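The cabinet, day three

Quick one today because I have to be out of the door again before two and I haven't eaten. But I said I'd report back on the drawers so. 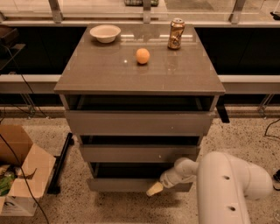

So the gray cabinet. Three drawers, and I had put it off since April, all of it. I used to have a system. Top drawer for things I need, middle for things I might need, bottom for things I'd be embarassed to throw out. Then at some point every drawer became the bottom drawer.

What I did was open all three a bit at once and leave them like that. Kha Nông told me to do it that way — you can't pretend a drawer is fine if it's hanging open at you all afternoon. I bumped my shin on the bottom one twice. Still, it worked, I couldn't walk past without dealing with something.

What came out, more or less in order:

Dead pens. Keys to a bike lock I no longer own. The warranty for the Kerska kettle, which died before I ever found the warranty. A whole envelope of Diltmont loyalty stamps, 200 of them, expired. I did feel a pang about those. You needed 3,000 for the good towels so let's be realistic.

Also a letter from Wanda Lis that I never answered. From when she was moving. I've answered it now, on the phone, and we talked for ages, mostly about her new stairs. She was nice about it. Nicer than I would have been.

The white bowl stays on top. I know, I know, last time I wrote that nothing stays on top. But I need one place for keys and coins and if there's no bowl it all goes on the shiny surface and scratches it, and I just got that top looking decent. Vinegar and water, soft cloth, then a dry cloth right after or you get streaks. Don't use the Lukura spray, whatever Jarosław Walczak says in the comments. It left a haze on mine that took me two goes to get off.

The can is going in the recycling, dents and all. And the orange ball. I have no idea what to do about the ball. It's small, it rolls under things, it gets found, it goes back on the cabinet. Stanisława Zieliński claims it belongs to her nephew, her nephew claims it doesn't. It would live very nicely in the bowl but then it's a ball in a key bowl and I'm back where I started. Suggestions welcome.

Floor next. If you have terrazzo you already know that you can drop practically anything on those speckles and never see it again. I swept and got a screw, two beads, half a biscuit. Went down on my knees with a flashlight afterwards and got another screw. No clue what either of them holds up.

Things I decided about the drawers, so I can look it up when I forget:

Top — tape, scissors, batteries, the good pens, stamps (postage, valid ones).
Middle — papers that somebody official might ask for. In folders. Tomoyo Nagano gave me her spare ones from Dimitriou and they fit if you put them in sideways.
Bottom — cables. Only cables that go with something I can point to. That got rid of most of them.

I'm not buying dividers yet. I bought dividers last time, before measuring, and they were too tall and the drawer jammed and I had to fish them out with a ruler. Measure first. Inside the drawer, not the front of it!! The front is wider and it'll fool you.

The long counter behind it is the next job and I don't want to talk about it. The light top shows every coffee ring and the dark front shows every bit of dust, so whoever chose that combination has never cleaned one. Maybe next week. Maybe I'll do just one end and see how I feel.

Oh, and somebody asked what the whole clear-out has cost so far. Nothing except vinegar and a roll of bags. I did find some coins at teh back of the middle drawer, so I may even be ahead.

Right, have to run. Toast in one hand. If you wrote to me about the shelf brackets I've seen it and I'll answer tonight.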